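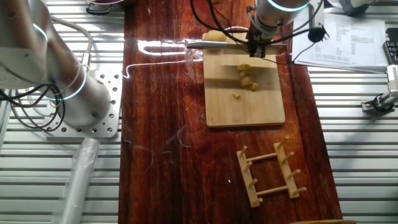
Potatoes part-way through, on the bamboo board.

Cutting potatoes into small cubes for soup

I make a big pot of potato and leek soup most weeks in winter, and for years I just hacked the spuds into lumps and hoped for the best. Some went to mush, some stayed hard in the middle. Small, fairly even cubes fixed that for me, and once you've got the hang of it you'll fly through a bag!

What you need

A few waxy yellow potatoes (I buy the Nundwood ones from the Saturday market, but any firm variety will do). A cutting board that isn't too small. A long kitchen knife, and please sharpen it first — a blunt one skids on raw potato and that's how people lose fingertips. You'll also want a bowl of cold water if you're working ahead.

What to do

Peel the potatoes and rinse them. Take a thin slice off one long side and sit the potato on that flat bit. This is the step my whole family skips, and then they wonder why it's rolling around.

Now cut it lengthways into slabs a bit wider than a pencil. Stack two or three slabs, no more or the pile starts sliding, and cut them lengthways again so you've got sticks. Turn the sticks and slice across. Cubes!

Keep the cut ones together in a little heap and leave the big chunk you haven't got to yet up past the top of the board, so there's room for the blade. The odd thin slice will sneak in with the cubes. I leave mine in, they melt down and thicken the soup.

Starchy potato sticks to steel, so wipe the blade with a damp cloth whenever bits start riding up the side.

How much to cut

I use 300 grams per person for a main-meal soup, less if there's bread going. Cubes will sit in cold water in the fridge for up to 3 hours, then drain and pat them dry if they're headed for the frying pan instead.

A word on boards

I like bamboo because it's light and easy to rinse. Dry it standing on its edge, and give it a rub with food-grade oil now and then. Mine came from Jorville last December and it's still flat as anything — the one before it warped in a month, but I did keep leaving it in the sink.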